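Re: [Lekota-quilters] squares for the Ernia table

Quick one before I head out. Yes please keep the swap squares small and flat, no batting, no buttons. Post to the Stumeck hall, PO Box 134, colour doesnt matter. We've had more than 1000 over the years so nothing will shock us.

On January 23, 2023, Garkden Patchers wrote:
> Are you still after little squares for the swap? Got a tin full,
> mostly blues. Do they need to be pressed first? And is the
> white table still where we lay them out, or have you moved
> to the trestles?

Pressed is nice, not fussed. Still the white table, colours show up heaps better on it than on the trestles. Lay out from the back edge and work forward, leave a good gap between pieces till we've settled the order. Blue one near the back is a fair guide for where to strat.

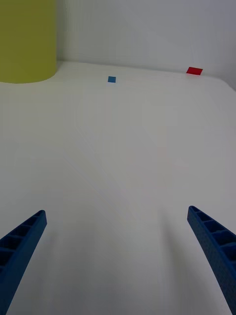 Ifeoma Bashir
Swap coordinator, Lekota Quilters

Bring a cuppa but keep it off the table pls. Ta

Related messages
Re: blue thread, who has spare?
Hall key for September
Binding help wanted
Swap no. 10, late parcels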